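Gripper fault on the Hervieu cell

Basket work on the Hervieu cell is paused after a grip force fault on 2024-01-30. During a run of 200 picks, the Flamard controller logged 4 over-limit readings and kept moving each time. It should have stopped at the first one. No one was hurt and the arm wasn't damaged.

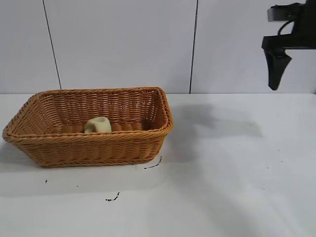
The gripper and the wicker basket at the Hervieu cell.

We traced the fault to a limit setting that was dropped in the December software update. Edholm has sent a patch, and we'll run 450 slow picks with it before going back to normal speed.

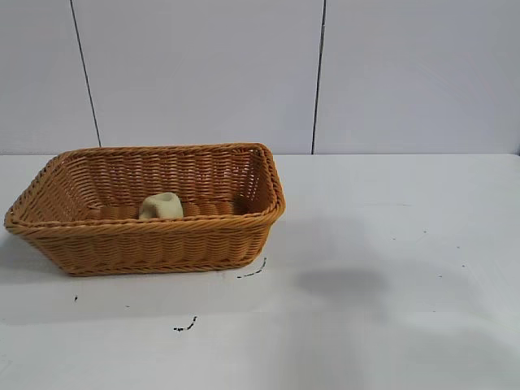
Until the patch is signed off, the 30 second wait after a stop applies to everyone. Press the stop, wait it out, and check the log before reaching in. This includes quick jobs, such as straightening the basket or taking out the small cream piece inside it. Report any over-limit reading to the Clitico safety desk on the same shift.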